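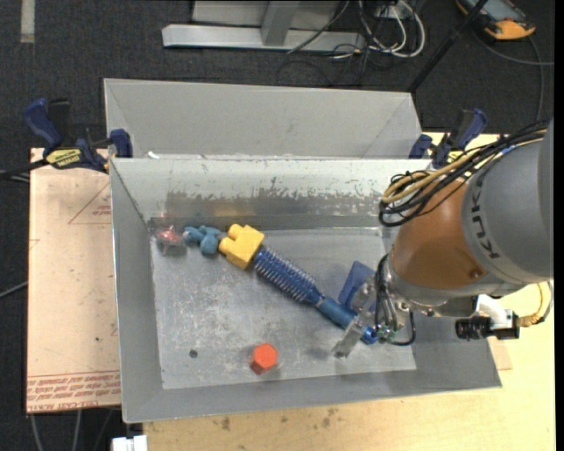

Gray metal bin with sloping walls, under a large industrial robot arm.

Drostberg Basin is a stormwater detention basin on the east side of Driltham, built to hold runoff from the Carker Creek watershed and release it slowly downstream. It is a dry basin, meaning that it stands empty between storms and has no permanent pool.

Design

The basin covers 3 acres and drains an area of 133 acres, most of it housing and paved lots. It was formed by an earth embankment across a shallow draw. Low flows leave through a concrete riser fitted with a trash rack. Larger flows pass over a grassed emergency spillway at the north end of the embankment, which discharges to a riprap apron above Carker Creek.

Runoff enters by two inlets. The Pintér Street inlet carries water from the older storm sewer and opens into a sediment forebay lined with stone. The second is an open swale 500 feet long, planted with switchgrass and sedges.

Construction

Work began in September, when the creek was at its low stage. The contractor diverted the base flow through a temporary pipe while the riser footing was poured. Excavation removed 3,157 cubic yards of soil, part of which was reused in the embankment core. Disturbed slopes were seeded and covered with straw mulch before winter.

Maintenance

Sediment is removed from the forebay when it reaches half of the design depth. The embankment is mowed twice a year, and woody growth is cut at the same time. The trash rack is checked after heavy rain.

See also
Carker Creek
Retention pond
Riprap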